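Search this site Enter keywords

The Trouble With "Just Get More Examples"

Last updated August 8, 2024

Every pitch I have sat through in the past year gets to the same slide. The robot can't do the job yet, but the curve is going up, and all it needs is more examples. Somebody asks how many more. The presenter says that's an empirical question, and then we break for lunch.

I spent part of December at Halline, where Mawar Nasution's group was gathering demonstrations of cloth folding. A person steers the arm through the task, the cameras record, and the whole run goes into a pile for the model to learn from. The target for my first morning was 44 runs. I wanted to like it. I do a lot of laundry.
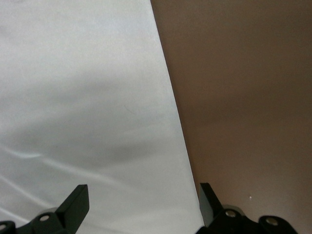
What bothered me was how much of the variety got tidied away before the recording even started. Same brown tabletop. Same white cloth. Operators were told to toss out any run where they hesitated, fumbled, or had to go back for a corner, so the pile ends up full of people doing the thing well on the first try. Then the model fumbles a corner in testing, has never seen anyone recover from that, and sits there pinching air.

Nasution didn't argue with me much. Her answer was that you have to start somewhere, and if you change the cloth, the table and the lighting all at once you can't tell which one broke the model. Fair enough. That is a decent reason to begin with one cloth. It is a poor reason to put the word "general" in the title of the project, and the project was called Morus General Handling.

Tímea Pálfi, who ran the recording shifts, was more blunt. She had gone back through a batch of 200 runs and found that eight operators had drifted into nearly the same motion. They'd watched each other. They had picked up one person's habit of coming in from the same side, and so on paper there were eight people and in the data there was something closer to one person with a lot of stamina. She wrote it up. The count on the dashboard stayed at 200.

I don't blame the dashboard, exactly. A count is easy to read and a manager can put it in an email. Spread is hard to measure and harder to explain. But if the count is what people get praised for, the count is what they will produce, and the quickest way to produce it is to do the easy version again. 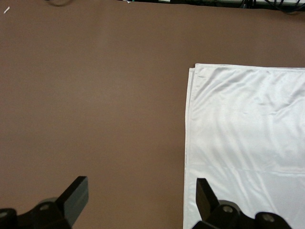
The folded cloth at the gripper, with the jaws open on either side of its left edge.

The usual comeback is scale. Volgate, I am told, will simply collect so much that the odd cases take care of themselves. Maybe. I have asked three people there how they would know which odd cases are missing, and got three versions of "we'd see it in deployment." Deployment means a customer's sheets. I would rather the customer be told that up front.

Petchrat at least tried something different. They kept the bad runs, marked where each one went wrong, and let the operators start from a mess on purpose. It was slower and their totals looked terrible next to everyone else's. I haven't seen enough of their results to say it works, and I'm suspicious of anyone who says so this early, including them.

So when the slide comes up now, I skip the question of how many. I ask to see the runs that were thrown out, and who decided. At Halline they had been deleted to save space.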